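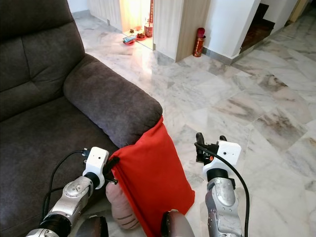

Left gripper closed on the corner of the red drawstring bag, right gripper open. Living room, Batano task set.

Batano: Frequently Asked Questions

Batano is a method for teaching a two-armed mobile robot to pick up and put away soft things in ordinary homes. These are the questions we get most often from people who have read the paper or want to use the code. The page is kept by Ilari Lindqvist and Selina Trummer. Last changed in July.

What problem does Batano work on?

Cloth bags, throws, clothes and similar items are hard for a robot to handle because their shape changes as soon as they are touched. A plan made before the first touch is usually out of date a moment later. Batano handles this by splitting the job into two stages. In the first stage the robot picks one spot to hold and closes one gripper on it. In the second stage it looks again and decides what the other arm should do, given the new shape of the cloth.

We call the first gripper the anchor and the second one the free hand. Those words are used in the paper and all through the code.

Why not train one policy for both arms from start to finish?

We did, and it is the main baseline in the paper. It learned the first grasp well. It had trouble with the moment right after, when the cloth sags or swings and both arms need to wait. The single policy often sent the second arm to where the cloth had been. With the two-stage version, the second arm holds still with its gripper open until the anchor grasp is confirmed.

The cost is time. Batano is slower than the single policy on every item in the set, and on stiff items the extra wait buys you nothing.

How is the anchor grasp confirmed?

The system checks the gripper opening after the close command and compares it with a range learned from the training data. Fully shut means it missed. Too wide means it has caught more than cloth, or a thick fold. If the opening is in range, the robot makes a short test pull and checks the motor load. Only then does the free hand start to move.

Thin fabric is the weak point. One layer of a light bag can read as fully shut, and the robot lets go of something it was holding perfectly well. There is a setting for this, described below.

What does the robot see?

The policy uses a camera at the head, looking down over the arms, plus the joint positions and gripper openings. There are no markers in the rooms and no map. We leave the arms in the image on purpose, and the policy does worse when they are masked out. Our best guess is that it uses them to judge distance, but we have not tested that separately.

How much data was used?

The training set has 300 demonstrations, all made by a person driving both arms. Another 200 were recorded and left out of training so they could be used for checking. Adding more demonstrations of the same item in the same room did very little in our tests. Adding rooms helped a good deal.

Where were the demonstrations recorded?

In lived-in homes. We asked the people living there to leave things where they were. The furniture stays put, and so does whatever else is on the floor or in the corners. The task item is placed on a sofa, a chair or a bed by someone who is not driving the robot.

Early recordings were made at Pistadside, our own lab space, with one couch and plain walls. A policy trained only on those did poorly in real rooms. Polished floors were a particular problem because of the reflections. The Pistadside recordings are still in the download under their own folder, but they are not part of the training set.

What is the bag task?

A cloth bag is left hanging over the arm of a sofa. The robot has to take hold of it near the opening, lift it clear of the armrest and lay it flat on the seat. In some trials there is a second soft object, such as a plush item, partly under the bag. The robot must leave it on the sofa.

In the picture at the top of this page, the anchor is the left gripper, which is pinching the fabric near the black drawstring. The beige plush object is tucked partly beneath the bag's edge. Grasps close to the cord are preferred in training because the gathered fabric there gives the fingers more to hold. A grasp on the cord alone is scored as a miss.

Does the anchor always have to be the left arm?

No. The policy scores possible grasp points for both arms and takes the best one. Which arm wins depends mostly on where the robot is parked. You can force one side with a setting in the config file, which is useful if one of your grippers is worn.

How well does it work?

The full tables are in the paper. In short, Batano beats the single policy on bags and clothes, is level with it on small towels, and loses to it on cushions. The cushions were included to find out where the method stops being useful.

Most failures fall into two groups. In the first, the anchor grasp is good but the free hand comes in too low and pushes the cloth away. In the second, the anchor picks up part of something underneath. The second group is harder to fix, as the camera often can't see what is below a fold.

Can I run it on my own robot?

You need two arms with parallel grippers, a head camera, and a reading of how far each gripper is open. The base does not have to move. We have run it on two setups, our own and the one at Duson, which has shorter arms. The Duson setup needed 23 new demonstrations before the anchor stage worked again. The free hand stage carried over with no new data.

If your gripper only reports open or closed, the confirmation step will not work. You can turn it off, but then you have something very close to the single policy.

My robot keeps dropping thin fabric. What should I change?

Lower the value called min_opening in the anchor section of the config file. Change it in small steps. If you set it to zero, the robot will accept an empty grasp and go on to the test pull, which may or may not catch the mistake. Worn finger pads cause the same symptom, so look at those first.

Is it safe to run with people in the room?

Not without an operator. Every trial we report had a person holding the stop button. Batano does not detect people or pets, and the test pull can be quick. Keep children out of the room. Move anything breakable that the arms could reach.

What is the Saarinen split?

It is a way of dividing the data so that no room appears in both training and testing. Earlier versions of our results split by trial, which let the policy see the same sofa in both halves and made the numbers look better than they should have. Please use the Saarinen split if you compare against us. The older split is kept only so that the first results can be repeated.

Can I use the pictures and recordings?

Yes, for research and teaching, with credit. Recordings are only released from homes where everyone living there agreed in writing. If a household later asks to be taken out, we remove its recordings and put up a new version of the download. Please check that you have the current one before starting a long training run.

Will there be a version that folds things?

Selina is working on it. Laying a bag flat is a first step toward folding, but the current free hand stage makes one move and stops, and folding needs several. There is no code to share yet.

How do I report a bug?

Use the issue tracker on the code page. Include your config file, the gripper log and the camera recording from a few seconds before the problem. Reports with only the final error message are hard for us to act on. Questions about the paper can go to either of us by email, and Ilari handles anything to do with access to the data.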